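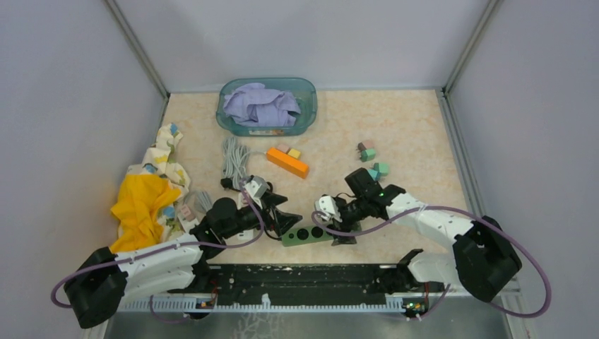

A lavender cloth in a teal plastic container, with a coiled gray cable in front.

Who owns the recycling cart at the curb?

The town of Endale wants to stop renting its trash and recycling carts and buy them outright. The operations manager at Femesero, the hauler that has served the town for 7 years, thinks this is a fine idea. I went in wondering why a company would cheer the loss of rental income.

"We never made much on the carts," she told me. "They crack, they get stolen, people call us and they're angry." Under the plan, the town would buy 3276 carts and take those calls itself.

I asked what that would cost. She quoted the supplier's price for the carts and then stopped. And the repairs? "That would be up to the town." Storage for spares? Also up to the town. She was friendly about all of it, but by then I had a fair idea who was getting the better deal.

The supporters' favorite case is Trosa, a smaller town that bought its carts and got a lower collection rate in return. I asked how much of that drop came from the carts and how much from Trosa moving to pickup every other week.

"I couldn't separate those for you," she said. "Both helped."

That seems like a number someone should have before a vote. So does the count of broken carts. Femesero replaced 299 in Endale last year, and she expects the figure to fall once residents "feel like the carts are theirs." I asked what that was based on. She laughed and said it was based on people.

We also talked about Didar, the tracking software bundled into the proposal. It would log every cart each time it is tipped. She called it a way to settle missed-pickup complaints. I asked whether it could be used to bill by the load later on. "It could," she said, after a pause — "but that isn't in this contract."

The contract does include a reserve of 500 spare carts, paid for up front. The town has not said where it will put them. The council takes up the plan in December.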